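Company > Who we are > How we work

About Drendholm

Drendholm is a small company that teaches robots to do housework in real homes. We started with three people and now we are 11. Our work is on soft things: pillows, blankets, covers, clothes. A robot can already move a box from one shelf to another very well, but cloth changes its shape each time it is touched, and this is the problem which interests us.

Our method is called Fliltedix. A person wears a small camera on the head and does an ordinary task with bare hands, at normal speed. From the video we estimate where each finger is and when it closes, and we train the robot's policy on these movements together with a smaller set made by remote control.

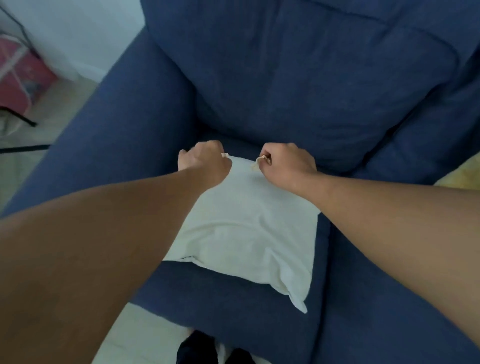
We prefer homes to a laboratory. In a home the light is different in each room, and the furniture has its own shape. For the first study, Jomdale, we collected 252 recordings of armchair and sofa tasks. Each one was divided by hand into short steps, such as reach, pinch, lift and release. This labeling is slow work, and Tomás Corrigan, who leads it, still checks the difficult ones himself.

The main result of Jomdale was about the pinch. When we trained only with the position of the wrist, the robot often closed its gripper too early and pushed the pillow away. After we added the position of the thumb and the first finger, this mistake became much less frequent. We did not change the robot or its gripper between the two tests.
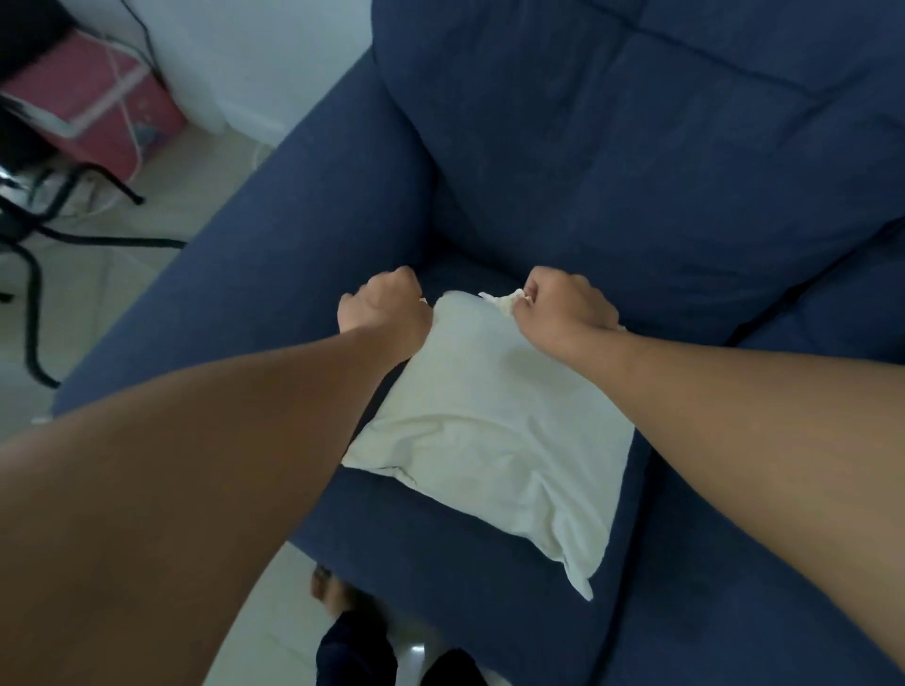 Why do you use two hands for a task that one hand can do?
A soft object held by one corner hangs down and turns, so the robot has to guess where the other corner went. With two corners held, the top edge stays in a known place and the next step is easier to learn.

Our present project, Brennan, is about narrow places: the space between cushions, the side of a seat, the fold behind a pillow. The camera cannot see well there and the fingers hide a part of the view. We now compare 6 ways of training for this case, and we will publish also the ones that failed.
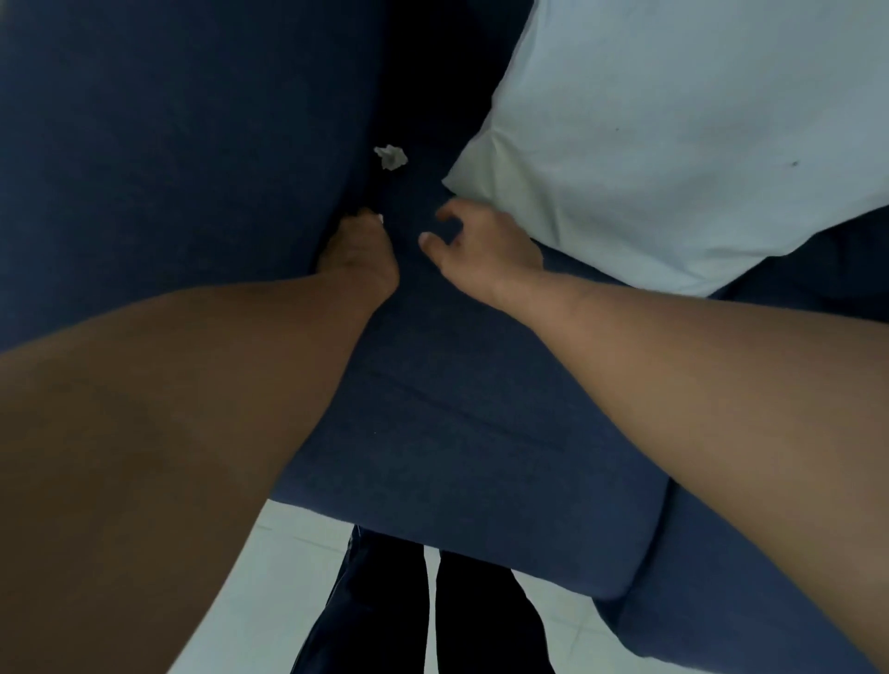 Both hands at the gap in the sofa, with the pillow to the right.

We are glad to hear from research groups and from families who would like to take part in a recording.

Contact: Drendholm, Recording and Research Office | © Drendholm, all rights reserved | Back to top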